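Guide de mise en place – Poste de préhension Trutilon
Section 3. Planification des achats et budget

3.1 Objet de la section
Cette section s'adresse à la personne chargée de l'achat du poste. Elle précise l'ordre dans lequel établir le besoin, chiffrer les postes de dépense et passer les commandes. Le raccordement électrique et la mise en service sont traités dans la section 4.

3.2 Avant de demander un devis
1. Relever les dimensions hors tout et la masse de chaque pièce à saisir. Noter la plus grande et la plus petite largeur de prise.
2. Relever la hauteur du plan de travail et la distance entre le bord du plan et l'axe prévu pour l'embase du bras.
3. Vérifier la course de la pince à mors parallèles. Elle doit dépasser la plus grande largeur de prise d'au moins 15 mm.
4. Reporter ces valeurs dans la fiche de besoin (annexe B) et la faire signer par le responsable d'atelier.

Note – La masse de la pince et de son adaptateur se déduit de la charge utile du bras. Un devis établi sur la seule masse de la pièce conduit à un bras sous-dimensionné.

3.3 Étude en simulation
La licence de simulation Nastow s'achète avant le matériel. Elle permet de comparer plusieurs implantations et de choisir la longueur des doigts sans immobiliser de budget mécanique.
1. Commander la licence annuelle : 995 € HT par poste informatique.
2. Importer le modèle de la pince retenue. La version à géométrie simplifiée suffit pour les études d'accès et de portée.
3. Placer la pince en position ouverte, mors vides, puis l'approcher des surfaces voisines du poste.
4. Enregistrer la distance minimale entre les doigts et chaque surface.
5. Répéter les opérations 3 et 4 pour chaque jeu de doigts porté au devis. 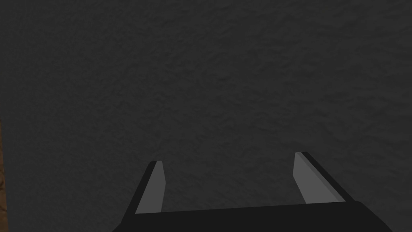 Les distances enregistrées servent à arrêter le choix des doigts. Si deux jeux conviennent, retenir le plus court : il reste moins sensible à la flexion et son prix est inférieur chez Stanciu comme chez Todholm. Conserver les fichiers d'étude, le fournisseur les réclame en cas de contestation sur la portée.

Attention – Les matières et textures affichées par le simulateur ne renseignent pas sur l'adhérence réelle. Ne pas fixer l'effort de serrage ni le revêtement des mors à partir du rendu.

3.4 Postes de dépense à prévoir
Les montants ci-dessous s'entendent hors taxes et hors transport.
Pince à mors parallèles, entraînement électrique : 2 000 €
Licence de simulation, un an : 995 €
Jeu de doigts de rechange : 270 €
Adaptateur de bride : sur devis, selon le bras
Bras et contrôleur : sur devis
Protections et arrêt d'urgence : à chiffrer après l'analyse des risques

Prévoir deux jeux de doigts de rechange dès la première commande. Le délai de réapprovisionnement s'allonge en juillet et en août – une rupture à cette période arrête le poste.

3.5 Ordre des commandes
1. Licence de simulation.
2. Bras et contrôleur, une fois la portée validée.
3. Pince, adaptateur et doigts, sur un même bon de commande. Les perçages de l'adaptateur dépendent de la référence de la pince.
4. Protections.

Attention – Ne pas commander l'adaptateur séparément sur la base d'un ancien plan. Les brides antérieures à la révision C ne sont pas compatibles.

3.6 Validation
Transmettre la fiche de besoin, les relevés de distance et les devis à Indrek Zariņš, service achats techniques. Tout écart entre la fiche et le devis doit être justifié par écrit. Une commande passée sans relevés de distance n'ouvre pas droit à l'échange des doigts.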